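Forkarbridge Kitchen Table: Gallery

Posted May 20, 2023 by Urho Nieminen

These pages go with the tableware and play food list we started in April. The full list has 734 entries, and most of them are plain things: cups, plates, racks, bread, cheese, boxes. The gallery shows how some of them look on a table. Item names are the ones we use on the shelf labels. If you want to borrow a set, write down the name and the shelf number and leave the slip in the tray by the door.

Paper goes down before anything else. We buy brown paper on a roll from Karpenko and cut it to the size of the table. It hides the scratches, and crumbs can be folded up in it and thrown out. One roll lasts us 30 table settings if both sides get used.

Cup rack and bread

The rack is dark brown wood with vertical slats, and the cups go in on their sides with the bottoms facing out. The colors are dusty pink, light blue and pale mint green, all with a matte finish. The bread roll stays on the paper, next to the small pale yellow wedge.
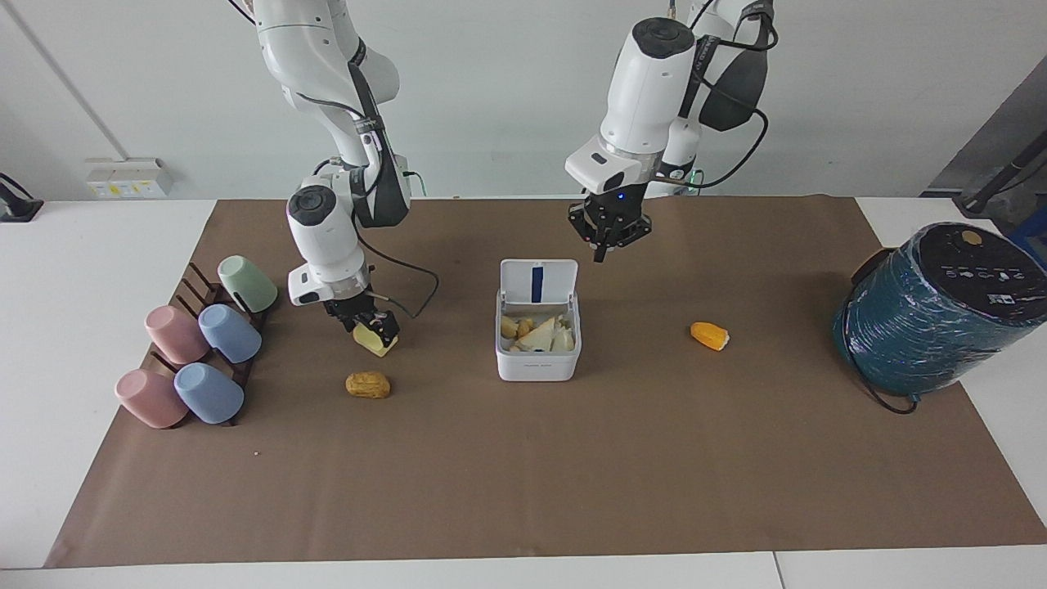

Borrowing a set

Sets go out for two weeks. The cup set is shelf 13. Please take the rack along with the cups, even if you only need the cups, so that they come back together. Wrap each cup in a sheet of newsprint and put the heavier pieces at the bottom of the box.

Washing and returning

Wash the ceramic pieces by hand in warm water with a soft sponge. The matte finish picks up gray marks from metal spoons, and a little baking soda on a damp cloth takes most of them off. Wipe the rack with a dry cloth and do not soak it. Food pieces should be brushed clean and kept out of the sink.

Chipped cups should come back too. Put a strip of tape over the chip and note it on the slip. We can usually match a single cup from the spares.

More pages

Bowls and lids
Trays and cutting boards
Jars, shelf 14 and up
Boxes from Draltix and Skilanex

Page views: 1628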